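Small-batch sauerkraut, fourth crock

September 2019

The fourth batch went into the crock this morning. The first three were made by feel, with salt thrown in by the handful, and came out as follows: one good, one too salty to eat without rinsing, one soft. I have no useful notes on any of them. Everything in this batch was weighed, and the numbers are below so that I can find them again in November.

The cabbage came from the Doucet stall at the Nilonport market. Three heads, 4,000 grams on the stall's scale. They are a late flat variety with thin leaves and a small core. The heads were hard when pressed and felt heavy for their size. I have used supermarket cabbage before, and it works, but it had been stored long enough to lose moisture, and I had to top up the jar with extra brine on the second day.

I used two of the three heads. The third went in the fridge for soup. 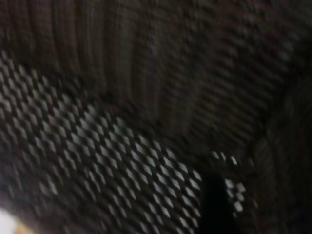
Dark ribbed fabric, close up.

Cutting

Pull off the outer leaves and keep two clean ones. Do not wash the rest of the head. Quarter it through the stem, cut out the core, and slice across the quarters. I aim for the thickness of a coin. Batch three was cut on the thinnest setting of the slicer and I blame that for the texture, though the kitchen was also very warm that week, so I can't separate the two causes.

I cut by hand this time. It took forty minutes, and the shreds were uneven at the ends of each quarter, where the leaf curls away from the knife. The very thick pieces I picked out and chopped again.

Weight of shredded cabbage, after removing the cores and outer leaves: 2,545 grams.

Salt

The target was 2 percent by weight. Multiply the weight of the cabbage by 0.02 and you get 50.9 grams. My scale is a Skado kitchen model that reads in whole grams, and it stopped at 50, so 50 grams is what went in. The difference is small and I did not chase it. Plain sea salt, fine grain, nothing added. Coarse salt weighs the same but takes longer to dissolve, and a tablespoon of coarse holds less than a tablespoon of fine. This is how batch two went wrong. I had switched boxes and kept using the same spoon.

Add the salt in three portions, one per layer of cabbage, and mix each layer with your hands before adding the next. Then leave the bowl alone for thirty minutes. After that the cabbage has gone limp and there is liquid at the bottom. Squeeze it hard for five to ten minutes. When a fistful drips freely, it is ready to pack.

No caraway in this one. I want a plain batch to compare against.

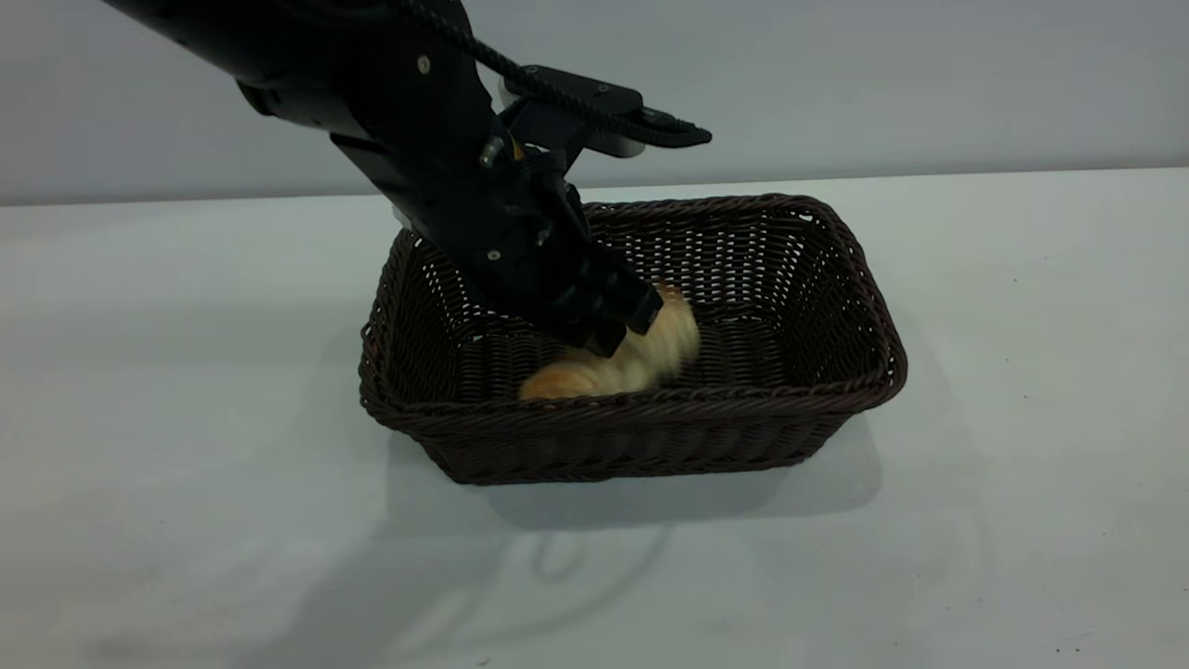 The crock is a Gronura with straight sides and a water channel around the lid. I bought it secondhand without the weights, so I use a small plate that fits inside with a finger's width to spare, and a jar full of water on top of that. The container needs to be glazed, glass, or food-grade plastic, with no cracks, and it has to hold liquid up to the top. Baskets are for the other end of the job: a dark brown wicker one like that would be fine for bringing the heads in from the car, and it can be shaken out over the sink afterward. I would not store shredded cabbage in it for even ten minutes once the salt is on.

Pack a few handfuls at a time and press each one down with a fist. Air pockets are what you are trying to remove. When all the cabbage was in, the brine stood a little above it. I laid the two saved leaves on top, tucked the edges down the sides, set the plate on them, and then the jar. After an hour the liquid had come up over the plate.

Fill the water channel and put the lid on. Check the channel every couple of days. It dries out faster than I expected, and once it is dry the lid does nothing.

Temperature

Batch one, the good one, sat on the floor of the back hallway at 66 degrees. Batch three was in the kitchen in August and the thermometer there read 81 in the afternoon. The hallway is at 68 today and should drop over the next few weeks. I have put the crock on a tray because it will overflow in the first week. Batch one did, overnight, and the brine got under the baseboard.

I will taste at two weeks, then weekly. Each tasting means opening the lid, so I don't want to do it more often than that. If there is a flat white film on the surface I skim it and carry on. Anything fuzzy or colored, and the whole batch goes out.

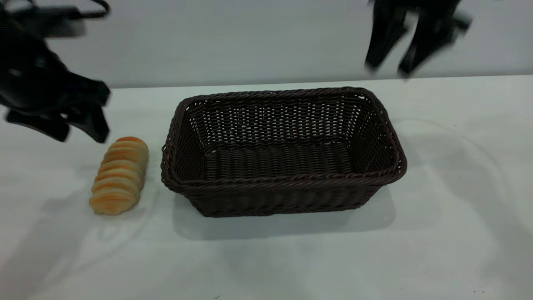

Things to change next time

Get a scale that reads to a tenth of a gram. It matters very little at this size but would matter for a single jar.

Buy proper weights. The plate leaves a gap at the edge and small shreds float up through it. I removed the ones I could see with a spoon.

Write the start date on tape and stick it to the crock, not to the lid. The lid gets wiped.

Try one head cut by hand and one on the slicer, same salt, same shelf, in two separate jars. That would settle the texture question. I have the jars but would need to find shelf space, and the hallway shelf is full of last year's apple butter.

Save some of the brine from this batch. I have read that adding old brine to a new crock speeds it up, and I have also read that it makes the result softer. I have not tested either claim.

The plan is to move the finished kraut to the fridge in jars in November and put up the tasting notes then. If it is sour enough before that, I will move it earlier and write down the day.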